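Robot Manipulation in Home Settings
Course handout, Unit 4: Recording demonstrations in the kitchen
Keep this with your lab notebook. A signed copy of the last page goes to Marlene Araújo before your first session.

What this unit covers

In Units 1 to 3 you drove the arm at the bench, with blocks on a taped grid. In this unit you move to the kitchen and record demonstrations of short household tasks. The data goes into the shared class set, which every team trains on in Unit 5. A sloppy recording therefore costs the other teams as well as your own.

By the end of the unit each team should have 100 accepted demonstrations of its assigned task. Last year's class handed in 343 in total and had to throw out a good part of them in December, mostly for missing labels and late starts.

Task assignments

Team Brendonska: pick up a toy food and place it on the cutting board.
Team Gramus: move a toy food from the board to a plate.
Team Wike: put a utensil into the holder and take it out again.
Team Bera: move the mug to a marked position without tipping it.

Teams may trade tasks once, before the first session, if both agree. Write the trade on the sheet by the door.

Setting up

Check the counter before you power anything on. The cutting board is the reference object for all four tasks, and its position is written in the log as one of nine cells. Do not line it up with the counter edge every time. A policy trained on a perfectly square board will fail the first time someone bumps it, and we saw this twice in the fall.

Leave the ordinary kitchen things where they are. The toaster oven, the toaster and the containers along the tile are part of the setting, and the model has to cope with them. You may move small items between episodes, but log the move under "clutter change."

Toy foods are brought out on a plate and go back to it when the session ends. Use only the pieces on your team's list. If a piece is damaged, retire it and note the episode number where it was last used. 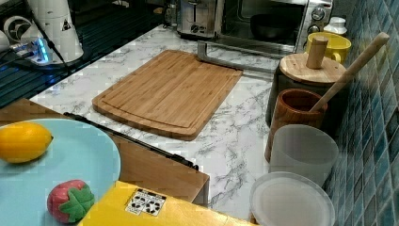 Ekaette Mohammed asked after the first lecture whether clutter should be cleared at least for the first few episodes, so that a team can get used to the reach before anything is in the way. Her point was that beginners clip the objects nearest the board and then lose half an hour to resets.

The answer is yes, for practice. Practice episodes are saved under the prefix P and are not counted. Once you start counted episodes, the clutter stays. If you want a gentler start, move the board toward the open part of the counter and work inward over the session.

Recording an episode

1. Call out the episode number. The partner at the laptop repeats it and starts the recording.
2. Wait for the tone. Motion before the tone is trimmed, and a trimmed start means a rejected episode.
3. Carry out the task at an even speed. Do not hurry the last few inches.
4. Release the object, back away, and hold still until the second tone.
5. Mark the episode as success, partial or fail. Be strict. An object resting on the juice groove at the rim of the board counts as partial.
6. Reset the objects to a new arrangement. Do not repeat the one you just used.

Keep failed episodes. They are useful in Unit 5, when we train the success detector, and deleting them leaves gaps in the numbering that someone has to explain later.

Swap roles after every 23 episodes. Operators get tired before they notice it, and it shows in the grip timing.

Labels

Each episode needs a one-line instruction written the way a person would say it. "Put the lemon on the cutting board" is fine. "Execute pick-place on object 2" is not. Vary the wording across the session, but keep the object names the same as on the list – a strawberry should not become "red fruit" halfway through.

Do not mention objects that the task does not use. The annotation script flags these, but it misses some.

Common problems

Round objects roll on release. Lower the gripper until the object touches the surface, then open slowly.

Glossy tile and dark glass give poor depth readings. If the point cloud shows holes at the back of the counter, that is expected. Holes on the board itself are not, so stop and recalibrate.

Cables drift during a session. Check them at each role swap and before you leave.

Kitchen appliances stay unplugged while the arm is powered. No exceptions, including for lunch.

To hand in

The episode folder, the log sheet, and one page on what went wrong. The page should name three rejected episodes by number and say why each was rejected. Uploads close at 5 p.m. on the last day of the unit, and the server is slow in the final hour.

Reading for next time: course reader, chapter 6, up to the section on action chunking. Skip the proofs.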